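About Zeremo

G'day, and thanks for stopping by! I started Zeremo in a spare bedroom in Sastlow with 2 secondhand laptops and one stubborn question: can a machine do the boring jobs around the house yet? My short answer is sort of, sometimes, if you're patient.

We're a little workshop of 4 these days (still in Sastlow, just with better coffee) and we spend our time teaching small, cheap arms to do chores. Wiping benches, pairing socks, putting the cutlery back where it lives. Our main project is called Lui, and Lui has practised picking things up off a benchtop up to 300 times in a day. 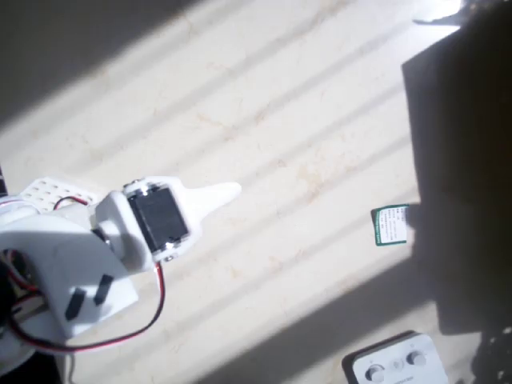
Flat stuff is the hard part. A mug is a doddle, but a bit of paper or a business card lying on a smooth bench will drive you spare, and you'd never think twice about doing it yourself. Sunshine and shadows muck things up as well, so we test at all hours and in all kinds of light.

We also do shop-floor work for a packing shed over in Skerkow, mostly sorting and stacking, and I reckon that side is well ahead of the kitchen. Folding a fitted sheet? Ask me again in a few years!

If you've got a chore you hate, send it in. We read the lot, and the workshop's open to visitors most afternoons if you give us a bell first.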